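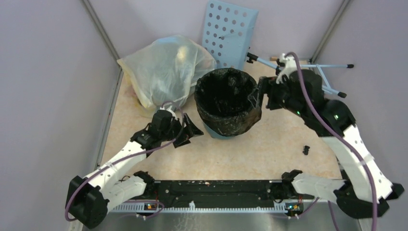

Both arms at the wastebasket in the bin-liner cell.

The bin-liner cell gives us a fault worth reading about

If you walked past the Furkley bench in the first week of September and heard somebody shout at a trash bag, that was Lewis Kerr, and he had good reason! The two-arm liner task had been going beautifully (our best run yet, 16 clean changes in a row) and then the right arm simply would not let go of the bag.

The task itself is easy to describe and horribly fiddly to do. One arm holds the rim, the other works the liner over it, they swap, and at the end both grippers open and back away. On the seventeenth change the left arm opened and backed away as planned. The right one reported that it had opened, began its retreat with the fingers still shut on the plastic, and took the bag, the wastebasket and a good deal of dignity along for the ride. The basket tipped against the side panel before Lewis got to the stop button. Nothing was broken and no one had a hand inside, but we treat any unplanned lift as a safety matter, so the cell was locked off and Angharad Parry started on the logs.

What she found is lovely, in a nasty sort of way. The cable to the right gripper had been pulled tight on high reaches, and the position signal was dropping out for a moment each time. The controller dealt with a missing reading by assuming the last command had gone through. So "open" was sent, the signal vanished, and the software cheerfully ticked the box. She went back through 2,478 recorded grips and found the same dropout in 6 of them, all on the right arm, all with the elbow well up. We had been lucky with the others.

Two changes are already in. The cable has been rerouted with more slack past the wrist, and a missing reading now stops both arms dead until a person clears it. Davina Matheson has also added a pull check, so that if the load on the wrist climbs during a retreat, the arm freezes where it is. She tested it by hooking bags over the fingers for most of an afternoon and says it was the most fun she has had since Plornska.

If you run the Flirkow cell, please look at your own gripper cables before the next session, with the power off and the arms parked. Run your hand along the full length and feel for anything tight or kinked near the elbow. Beathag Sutherland has spare leads and can show you the new routing – allow around 2 hours for a pair of arms.

Liner runs start again on Monday, at half speed to begin with. Come and watch!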